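Handout for session 2, 1 November 2023

# Reading a football season: how the ladder, the fixture and the finals fit together

Hello again, and thank you for all the good questions last time. Several of you asked whether we could slow down over the business of ladders and finals, so that is what we'll do today (and we'll leave tactics until January, when everyone has caught their breath). As before, we use the women's competition at Cliltow as our working case, with its four clubs we have already met: Wodo, Demodden, Mutiso and the home side.

## 1. What a ladder tells you

A ladder is a list of clubs in order of points won. You get four points for a win, two for a draw and none for a loss. Simple enough, until two clubs finish level, and then we turn to percentage.

Percentage is the points a club has scored, divided by the points scored against it, times one hundred. Take Wodo, who scored 381 over the season and let in fewer than that: their percentage is above 100, and you know straight away that they are a side who win by more than they lose by. A club below 100 can still finish high up if it wins its close games, and I do love a club like that, but you should be wary of tipping it in September.

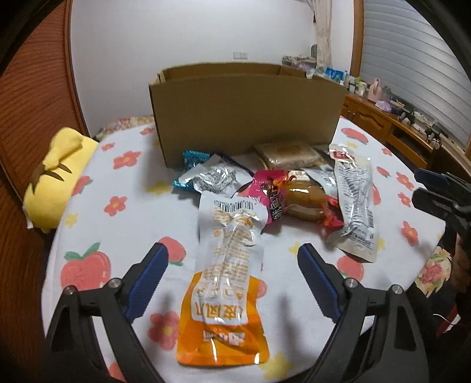

Percentage also carries the memory of every match, and students often forget this when they look only at the last few weeks. One dreadful afternoon in round two, a loss by 131 points, say, will still be dragging on the figure when the finals places are settled. If you find this hard to hold in your head, try it with whatever is within reach: treat the long orange-and-white pouch as points scored, and the magenta, orange and red packet lying sideways beyond it as points against, and then ask yourself what happens to the first divided by the second when you make only the second one bigger. It sounds childish, I know, but I have seen people get it that way who had given up on the sum.

## 2. The fixture is never quite fair

In a perfect world every club would play every other club the same number of times, half at home and half away. Most state leagues can't manage it. Grounds are shared, players have jobs and study, and some clubs lose their best young players to a higher league for weeks at a time.

So when you compare two clubs, look at three things before you look at the ladder:

- who they have played, and how many times
- how many of those games were at home
- which players were missing, and for how long

Demodden had the better record at the halfway mark this year, but had played Mutiso twice by then and Wodo not at all. I'd want to see the second half of the season before I said a word about which was the stronger side. 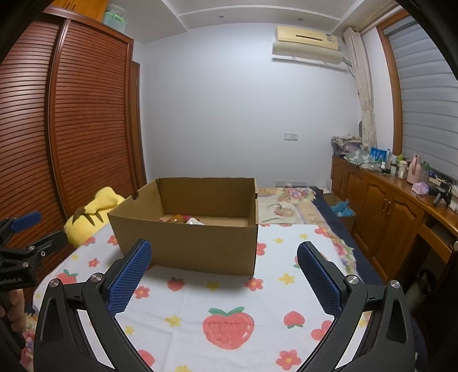
Player lists deserve a little section of their own, and this seems as good a place as any. A women's state league club will often carry two sorts of player: those listed by the club itself, and those who come down from a higher side when they aren't needed there. The second sort can change a team overnight, and the rules on who may play in finals usually ask for a minimum number of games during the season. Think of that brown box with its flaps gone and the small plush toys inside, in brown, red and pink tones: a count of what's in it gives you the size of the list, and says nothing yet about which of them are allowed to be picked. Always check the qualifying rule before you write a finals preview - I have been caught out by it myself, more than once.

## 3. How a four-team finals series works

We'll use the older top-four system, which is still the easiest to learn on.

1. **First week.** First plays second, and third plays fourth. The loser of third against fourth is out.
2. **Second week.** The loser of first against second plays the winner of third against fourth. This is the preliminary final, and the loser goes home.
3. **Third week.** The winner of first against second, who has had a week off, plays the winner of the preliminary final.

The top two have a second chance and the bottom two haven't. That is the whole reward for finishing higher, and it's a large one. The rest week matters as well, although people argue for hours about whether it helps tired legs or makes a side rusty. 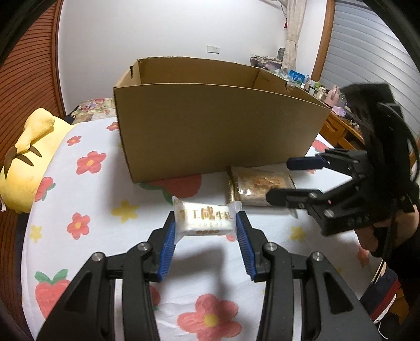

*Handmade salted nougat in a white and gold wrapper.*

## 4. For next time

Please write a short match report, one page at most, on any game you have watched in full. Give the final margin in your first two sentences. If it was 33 points, say 33 points, and save "a comfortable win" for later on. Then add a line on what the result did to the ladder, with the percentage worked out and your sums shown in the margin.

If you get stuck on the sums, bring them along unfinished and we'll go through them together at the start.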